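Print this page | E-mail this page

Section 7. Drawer Cabinet: Placement, Loading and Care

This section applies to the three-drawer cabinet supplied with Wullow room furnishings. It should be read before the cabinet is placed in service and kept with the room inventory. Assembly of the cabinet body is covered in Section 6.

7.1 Placing the cabinet

1. Select a level area of hard floor. Where the floor has a slope toward a drain, turn the cabinet so that the drawers do not face downhill.

2. Leave enough clear floor in front of the cabinet for all three drawers to be opened to their full length. Doors and chairs must not pass through this area.

3. Set the cabinet down on its base. Do not drag it by the top or by the drawer handles.

4. Press lightly on each corner of the top in turn. If the cabinet rocks, adjust the leveling feet with the Costard key until it stands firm.

CAUTION: Two persons are required to lift the cabinet. Remove the drawers first and carry them separately.

7.2 Checking the drawers

The drawers should be checked after placement and again each May, when the room inventory is renewed.

1. Confirm that the top is clear and that each drawer is empty.

2. Open the top drawer by its center handle. It should move without catching. Close it fully.

3. Repeat with the middle drawer, then the bottom drawer.

4. Look along the upper edge of each closed drawer front. The gap should be even from left to right. An uneven gap indicates that a runner is not seated; remove the drawer and refit it as described in Section 6.

Note: Open one drawer at a time once the cabinet is loaded. Several loaded drawers standing open together move the weight forward and may cause the cabinet to tip.

7.3 Using the top

The top has a slightly raised rim and may be used for light items in daily use, such as a bowl or beverage cans. Tall, narrow containers should be kept away from the front edge — a drawer closed sharply can upset them. 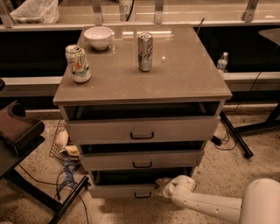 7.4 Loading the drawers

1. Load the bottom drawer first. Heavy items, including stacked plates and full containers, belong here.

2. Place medium-weight items in the middle drawer.

3. Reserve the top drawer for light items and those needed most often.

4. Spread the load evenly from side to side. Nothing should stand higher than the drawer front.

5. Close each drawer with the hand flat against the front panel or on the handle. Do not push it closed with the foot.

CAUTION: Keep fingers clear of the upper edge of the drawer front while closing. Children must not stand or sit on an open drawer.

7.5 Cleaning

1. Remove all items from the top. Wipe up spilled beverages at once, including any liquid held behind the rim.

2. Wipe the top and the drawer fronts with a soft cloth dampened with water and Naylor neutral cleaner. Dry with a second cloth. Streaks remaining on the glossy surface may be removed by buffing.

3. Wipe the handles and check that they are tight.

4. Empty the drawers and wipe the interiors. Leave them slightly open until dry.

Do not use scouring pads, bleach or solvent-based polish — these will dull the surface permanently. Damaged handles and runners may be replaced. Requests should state the section number and the position of the drawer, and should be addressed to Odette Gaillard, Furnishings Office.

Reader comments

Omid Heydari: Step 4 under 7.2 solved it. Our middle drawer had one runner out of its slot. Could the drawing from Section 6 be repeated on this page? I had to go back and forth.

Hauke Böttcher: Is Fukex spray acceptable on the top? We have a full case of it.

Odette Gaillard: Mr. Böttcher, please use the neutral cleaner only. The drawing will be added at the next revision.

Verena Kälin: The key was missing from our set. Where can I request one?

Wullow Furnishings Office | Contact | Copyright Wullow, all rights reserved | Back to top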